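Butcher block counter turning gray by the sink, sand or replace?

posted by mapleandmud

Ok so we moved into this place in December and the kitchen has butcher block all along one wall. Looked great in the listing. Now the strip next to the sink is going gray and kind of fuzzy, and theres a black spot right behind the faucet the size of a quarter. The previous owners left a can of Datlow oil under the sink, half full, so I'm guessing thats what they used. No idea how often.

Got a quote from Garg Counters to tear it out and put in quartz. 4,000. Not happening this year. The guy also said he could refinish it for 931 but was pretty vague about what that covers.

Can I just sand it myself? I have a cheap orbital sander and not a lot of patience. Also is the black spot mold? We have a toddler who licks things.

saltbox_reno

Sand it. You don't need new counters for gray wood, gray is just water getting in where the oil wore off. Did ours over two evenings.

80 grit on the bad area, then 120, then 180 over the whole run so it matches. Go with the grain if you do any by hand. Vacuum between grits. Tape plastic over the doorways or you will be eating dust for a month, ask me how I know. 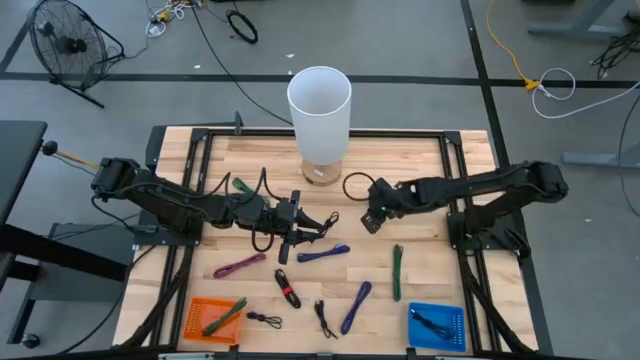
After the 180, wipe it down with a damp rag and let it dry overnight. The grain will stand up and feel rough again. Quick pass with 220 knocks that back. Then oil. Thin coat, wait twenty minutes, wipe off everything that hasn't soaked in. Do that once a day for four or five days and then once a month after. By the sink I do it more like every two weeks.

Lay your oily rags out flat outside to dry before you toss them, especially if it's a drying oil like tung or linseed. They can catch fire wadded up in a trash can. Check what the Datlow can says, I've never used that one.

Total for me was 152 and most of that was sanding discs and a better vacuum hose.

grout_about_it

Black spot by the faucet could be mold but could also be iron stain. Happens when wet wood touches steel, like a screw or the bottom of the faucet if the gasket is shot. Sanding won't always get it, it goes deep. Oxalic acid (sold as wood bleach) takes out iron stains. Gloves and glasses, rinse really well, keep the kid out of the room til you're done.

But fix the leak first!! Get under there with a flashlight and a paper towel and feel around the faucet base. If it's dripping you will be doing this again by summer. Mine was a loose nut, five minute fix after I'd already sanded twice. Dumb.

Also would not pay 931 without it in writing what finish he's using.

jidance_kitchen_owner

I have the Jidance counters and mine went gray to. I put Andwood wax on it and it was fine for a while. Honestly I just keep a dish mat over that part now.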